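Can it do the dishes yet

2020-09-26

Quick one, typing this between loads of laundry. Which is sort of the point.

My cousin asked me again at dinner. "You're into robots, when do I get one that cleans the kitchen." I said ten years. I said ten years to the same cousin when we were both in college, so make of that what you will.

Anyway. Been reading and poking at this stuff most evenings this month and wanted to get some notes down before I forget them.

What works now

Vacuums. Fine. Mine gets stuck under the radiator but it does the hall. Lawn mowers, if your lawn is flat and you're patient about the wire. On the shop floor, anything where the part shows up in the same spot every time. Edem Arthur runs a packing line at Vavell and they have 22 arms going all shift, same carton, same tape, same pallet. Good machines. Ask one to pack a carton that's a bit crushed and someone has to walk over.

What doesn't

Everything else?? Socks. Dishes with food on them. Finding the lid. Making a bed with a person's phone lost in it. And doors, which is the one I keep coming back to.

Doors

Doors sound like nothing. I open 40 of them before lunch. But think about what you do. You find the handle, you get a grip on it, you turn or push or pull without knowing yet which one, and then the door moves and you have to move too, and you're standing in the way of it. In a hallway there's nowhere to go. A robot has a big wide body behind the arms and it all has to get out of the way at the same time.

I argued about this over email with Szabolcs Tóth, who thinks doors are a solved problem and I'm being dramatic. His point is you just run it in simulation, 1,000 tries overnight, it learns, done. My point is a simulated door is a very polite door. No sticky hinge, no coat hanging off the back, no cat. He says you can add a cat. Ok Szabolcs.

To be fair I do think simulation is the way in. It's cheap and nothing gets broken, and you get to see how tight it is in there, even with the door already open a bit. An arm up against one wall, the other one reaching low for the fitting. And fingers that have to close on the right thing at teh right moment.

Doorway work in simulation, and an open gripper with nothing in it:

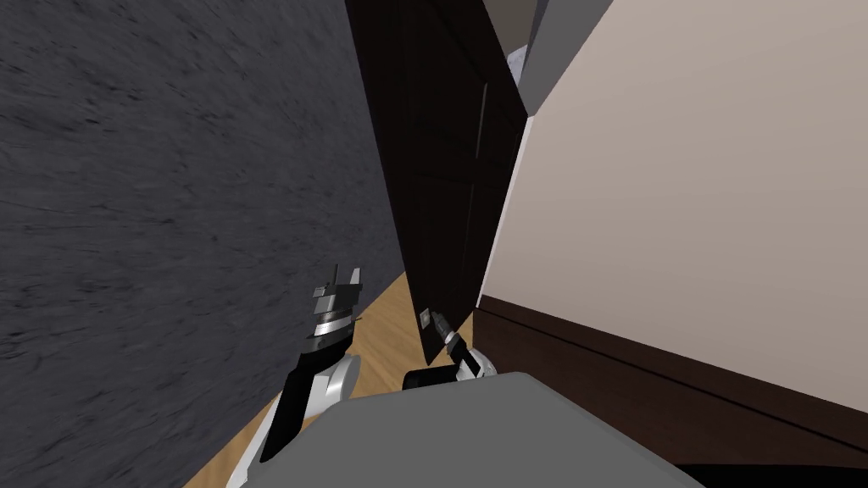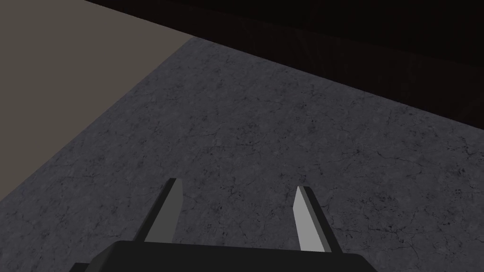

So when

My guess, and its only a guess: shop floors get the next good stuff, becuase they can rebuild the room around the machine. Houses can't. Ngaio Whitcombe wrote back to my last post saying she'd happily take her doors off if it meant never folding a towel again. I get that. Would not do it in October though, our hall is freezing.

Will try to write up the towel folding thing next. Dryer's buzzing, gotta go.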